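Von: Kwan-ho Chiu
An: papierrestaurierung-liste
Datum: 13. Juli 2024
Betreff: Re: Planlegen großformatiger Zeichnungen, Feuchte und Presszeit

Hallo zusammen,

Antworten zwischen den Zitaten, der Übersicht halber gekürzt.

> wir haben aus dem Nachlass Velmont 40 Bauzeichnungen auf
> Hadern- und Holzschliffpapier übernommen, alle gefaltet gelagert,
> Bleistift und teilweise Tusche. Die Faltungen stehen auch nach
> einer Woche unter Gewicht wieder auf.

Gewicht allein reicht bei Papier, das über Jahrzehnte gefaltet lag, nicht aus. Die Faserbindungen im Bruch haben sich neu geordnet, und ohne Feuchteeintrag gibt es keinen Grund, warum sie nachgeben sollten. Für Bleistift ist die Feuchtekammer unkritisch, für Tusche nur nach Test an jeder Farbstelle. Ich teste grundsätzlich auf der Rückseite und auf der Vorderseite, jeweils mit Wasser und mit dem Wasser-Ethanol-Gemisch, das später verwendet werden soll. Die Ergebnisse der einen Zeichnung gelten nicht für die nächste, auch wenn sie vom selben Zeichner stammt.

> Wir hätten eine Membran aus dem Bestand Markon. Reicht das,
> oder braucht es den Ultraschallvernebler?

Die Membran reicht. Aufbau von unten: Polyesterfolie, feuchter Löschkarton, Membran, Objekt, Membran, Folie als Abdeckung. Der Löschkarton soll gleichmäßig feucht sein und kein stehendes Wasser zeigen. Den Vernebler setze ich nur noch lokal ein, etwa an einer einzelnen harten Knickstelle. Flächig bildet sich zu leicht Kondensat an der Haube, und ein Tropfen auf Holzschliffpapier hinterlässt einen Rand, den man danach nicht mehr loswird.
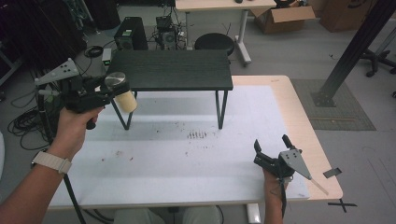
Zur Dauer: Bei Hadernpapier liege ich meist deutlich unter den Zeiten, die in der älteren Literatur stehen. Entscheidend ist, ob sich der Bruch beim Anheben einer Ecke ohne Widerstand mitbewegt. Wenn das Blatt insgesamt schlaff wird, war es zu lange. Transparentpapier ist ein eigener Fall und gehört nicht in dieselbe Charge, dazu weiter unten.

> Trockenreinigung vorher oder nachher?

Vorher, immer. Aufliegender Staub wird durch die Feuchte in die Oberfläche gezogen und lässt sich dann nicht mehr abnehmen. Bei Bleistiftzeichnungen bleibt das Problem, dass der Schwamm zwischen Verschmutzung und Graphit nicht unterscheidet. Ich reinige deshalb die Rückseite vollständig und die Vorderseite nur in den Randbereichen. Verwischungen innerhalb der Zeichnung, die offensichtlich beim Zeichnen entstanden sind, bleiben stehen und kommen ins Protokoll.
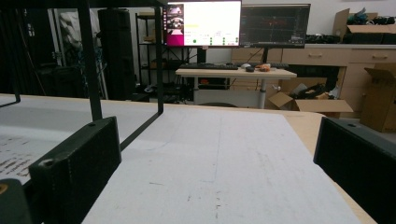 Großer weißer Bogen auf hellem Holztisch, mit leichten grauen Spuren und einem feinen Knick.

Beim Protokoll bitte zwischen Knick, Falte und Bruch unterscheiden. In der Liste geht das regelmäßig durcheinander. Knick: Verformung ohne Faserverletzung. Falte: beabsichtigt, mit definierter Richtung. Bruch: Fasern mindestens teilweise getrennt, im Durchlicht als helle Linie erkennbar. Nur der Bruch braucht eine Sicherung, und zwar vor dem Pressen. Ich nehme dünnes Japanpapier mit Weizenstärkekleister, sehr trocken aufgetragen, Streifen gerissen und nicht geschnitten. Methylcellulose geht auch, hält auf satiniertem Papier aber schlechter.

> Im Archivsystem Vusara steht für den Bestand die Signatur 614
> mit 2 verschiedenen Zustandsangaben. Welche gilt?

Die spätere. Die erste stammt aus der Übernahme im April und wurde ohne Auffalten der Blätter erstellt. Ich würde sie trotzdem nicht löschen, sondern als überholt kennzeichnen, sonst lässt sich später nicht mehr nachvollziehen, auf welcher Grundlage die Priorität vergeben wurde. 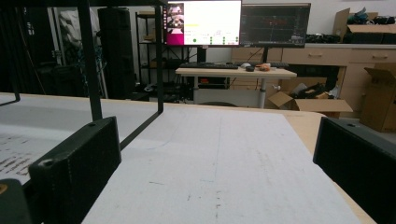 Zum Pressen selbst: nach der Feuchte zwischen Polyestervlies und Löschkarton, erster Wechsel nach kurzer Zeit, danach in wachsenden Abständen. Das Gewicht muss flächig liegen. Einzelne Bleigewichte auf Glas sind für Formate dieser Größe ungeeignet. Vergleichbare Ergebnisse hatte ich mit einer durchgehenden MDF-Platte, beidseitig mit Folie kaschiert. Filz zwischen Löschkarton und Platte, falls die Zeichnung Prägungen oder Zirkellöcher hat, die erhalten bleiben sollen.

Transparentpapier, wie angekündigt: keine wässrige Feuchte über die Membran, die Dimensionsänderung ist zu groß und kommt nicht vollständig zurück. Beim Bestand Chu (gut 1,000 Blatt laut englischer Liste, dort mit Komma als Tausendertrennung) haben wir ausschließlich mit Ethanolanteil und sehr kurzen Zeiten gearbeitet und einen Rest Welligkeit akzeptiert.

Offen ist bei mir noch die Frage der Lagerung nach dem Planlegen. Planschrank oder Rollen mit großem Durchmesser? Wer Erfahrungen mit Rollen für Bleistift auf Hadernpapier hat, vor allem zum Abrieb, bitte an die Liste.

Grüße
Kwan-ho Chiu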